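Wed 27 March

Snack table sorting, Tully room. Started after lunch with the table by the window, the one with the light blue cartoon cloth. The cloth stays on for now. Thin plastic slides on it easily, so I have been setting the flat packets down well away from the edge.

Order for the day is open packets, tubs, cartons, then the small stuff. The tan stick snack goes in with the dry goods even though the November list had it under sweets. I have changed the list. The short tub with the cream-yellow lid goes on the lower shelf, label facing out. The mint-green mug is for the kitchen and should not end up in the crate again.

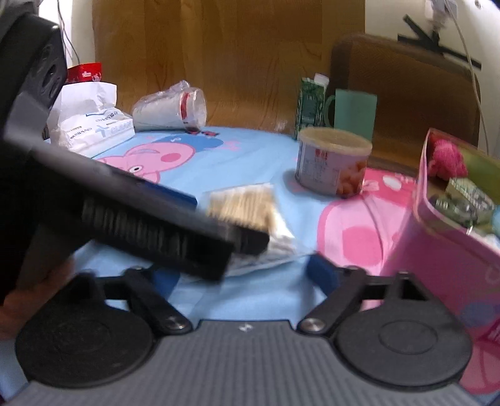

Crates are the gray Vunden ones. Three are set aside for food and the lids are stacked under the sink. The fourth has a split corner, so don't put tubs in it. I wrote to Belcombe about a replacement and have heard nothing yet.

Cartons need more thought. Standing up, the tall ones don't clear the shelf above, and lying down they roll into the soft packets. Tried a folded dish towel as a stop and it held well enough. Shelf height is still set for the old Lindico boxes. Moving it up one notch would fix this, but the pegs are stiff and I didn't have pliers.

Small items last. The smiley-face key ring stays in its clear package and goes in the drawer with the tags, item 141 on the sheet. Please don't put it with the food. It is about the same size as some of the snack packets and gets missed at the bottom of a crate.
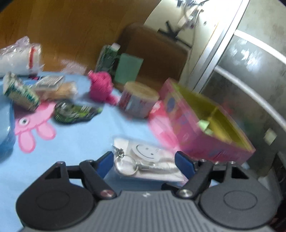 H. Tully-room notes, shelf side

Stopped at 5. Dry goods are listed, cartons half done. Still to do: shake out the cloth, move the shelf, print new labels for the drawer. The tape in the label maker is nearly out and the spare roll is the wrong width.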